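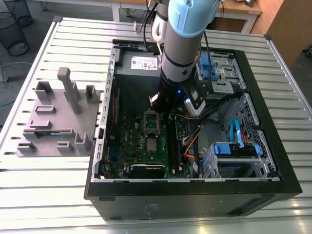
How I Clean the Dust Out of an Old Desktop PC

My tower had started to sound like a hair dryer, and I'd been putting this off since April. If yours is doing the same, set aside an evening and give it a clean. You don't need much – a screwdriver, a soft paintbrush, a can of compressed air and some cotton swabs.

1. Shut it down and unplug everything

Shut down properly, flip the switch on the back if there is one, and pull the power cord. Then hold the power button for 8 seconds to drain what's left. I take a phone picture of the back before I pull the other cables, because I will never remember which speaker plug went where.

2. Lay the case on its side and take off the panel

Mine has two thumbscrews. Yours might have a latch instead. Put the screws in a cup! I lost one in the carpet last time and the panel rattled for a year.

3. Touch bare metal

Do this before you reach in, and again whenever you've been wandering around the room. Skip the wool sweater too.

4. Brush first, then blow

Loosen the thick stuff with the brush, working from the top down. Then use short bursts of air with the can held upright. Hold the fan blades still with a finger while you spray so they don't spin like crazy. Don't open the power supply, ever. Just blow through its vents from outside.

5. Do the heat sink

Most of my noise came from here. Dust packs into the fins like felt, and I had to pick some out with a swab.

6. Close it up and listen

Panel on, cables back, power on. If a fan still grinds, the bearing is probably worn and it's time for a new one.

Posted by Ihor Maksymiv, 14/10/2021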